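Tarnon Street Simulator: A Review From the Dispatch Desk

Reviews > Delivery and Warehouse Software

Most of what I'd read about Tarnon before we bought it was written by engineers, for engineers, and I remember sitting at my kitchen table with a printout trying to work out whether any of it had to do with my job. It does, quite a lot. I schedule people. We have 24 couriers on foot and on cargo bikes, and since last October we've also had Iro, our little sidewalk delivery robot, who (I know, I know, but everybody here says "who") takes the short downtown runs.

Tarnon is the program where Iro practices. You build or buy a piece of city, drop the robot on a sidewalk and let it try the same crossing over and over, with the sun and the signals set however you like. We've used it for five months now, so I think I can say what it's been like to live with, from the side of the building where the phones ring. 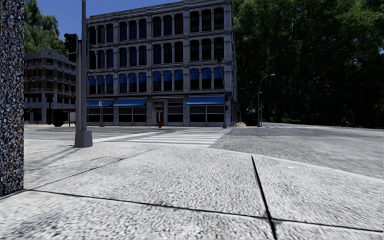
Ulla Hellström
Dispatch Supervisor, Rønning Parcel & Courier
Saturday, July 11, 2026

I'll start with the look of it, as that's what wins people over in the first five minutes. The corner we use most has a striped crosswalk leading over to a big stone building with blue awnings, and the sidewalk has rough, speckled concrete with dark joints running through it at all angles. Our couriers loved that. Anyone who has pushed a loaded hand truck over a bad joint will tell you why, and the first time we put it up on the break room screen there was a good deal of pointing and groaning. The long shadows at the foot of the signal pole got their share of attention too, because dark patches on the pavement were what made Iro dither all through the winter.

Now to what has changed for us. Before Tarnon, testing a new route meant sending someone out to walk behind the robot with a stop button, and that someone was usually Ingegerd Engebretsen, our longest-serving courier, in whatever weather we happened to be having. She has since moved indoors three days a week. She picks the corners, sets up the awkward situations she remembers from her own rounds (delivery vans parked across the curb, that sort of thing), and decides whether a route is ready. Her log stood at 3786 practice crossings when I looked this week! It's a new job title with a raise attached, and I'm very glad of it, but I'd be leaving something out if I didn't add that she misses her customers. She kept her two walking days on purpose.

The rest of the crew has had a more mixed time. The short runs used to be the easy ones, the ones you gave to somebody with a sore knee or somebody brand new, and with Iro taking so many of them I have less to offer those folks. We've started pairing new hires with a regular on the longer routes, and it's working out all right, though it takes more planning on my part than the sales people let on.

As for the grumbles, they're mostly about setup. The menus assume you already know the words. Copying a corner from one project to another loses the signal timing, and we had to enter ours again by hand after each update. The help desk at Wusach, who sold us the license, was patient and friendly every time I called, but I did call a lot. I'd also like a plain printed summary for the couriers, who get a spreadsheet at the moment and don't read it (neither would I).

If you run a small outfit, please budget real paid hours for whoever on your crew knows the streets best, and ask them before you sign anything. We asked Ingegerd afterward, and she had a page of questions that would have saved us most of a month.

Ease of setup: 3 out of 5
Realism: 5 out of 5
Support: 5 out of 5
Would we renew? Yes, and we already have.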